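My car is running again and I am so happy about it

December 2020

I've been meaning to write this one up all week, so grab a coffee, because I have a lot to say about a heater and a very good garage!

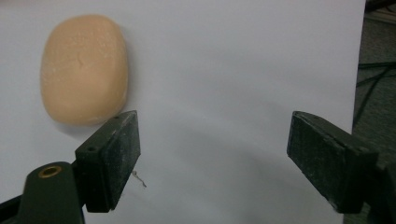 So, my little Tevby hatchback. I bought it used 8 years ago and it has hardly ever let me down, but in March the temperature needle started creeping up whenever I sat at a long light. I topped up the coolant, the needle went back to normal, and I forgot all about it (I know, I know). Then the cold weather came and the heater quit. It blew plenty of air, all of it icy, and I drove to work for two weeks in ski gloves.

My usual place had closed over the summer, so I asked my neighbor where she goes and she said Demchenko, over behind the feed store. I called at lunch, they asked me really good questions on the phone -- does it smell sweet, is the carpet damp on the passenger side, does the heat come back when you rev it -- and told me to bring it in first thing the next morning.

Loubna Abdel Hamid was the mechanic who looked at it, and wow, what a pleasure. She put the cooling system under pressure and let me come out in the bay (masks on, door wide open) to see the leak for myself. It was a tiny weep at the water pump, just a crusty pink trail down the side of the block. With the coolant that low, there was a big air pocket sitting in the heater core, so no heat. One problem, two symptoms! I had been convinced I needed a whole new heater and had been reading horror stories about pulling the dashboard out.

She gave me two prices, one with a Belo pump and one with a Fodov. The Fodov was $100 more and came with a longer warranty, and she told me flat out that for a car my age she'd put in the Belo and spend the difference on a new belt and hoses while everything was apart. So that's what we did. They said it would take 5 hours and it took 4, and she called me halfway through to let me know the thermostat was fine and could stay.

The drive home was glorious. Full heat, windows fogging and then clearing, needle sitting right in the middle where it belongs. I took the long way past the reservoir just to enjoy it!

I'm going back after the holidays for the front brakes, which have a bit of a squeal first thing in the morning. Loubna measured the pads and says they'll last until then. If anyone has had the rear wiper motor replaced on one of these, let me know in the comments what you paid -- mine only works when it feels like it, and I'd love to get both done in one visit.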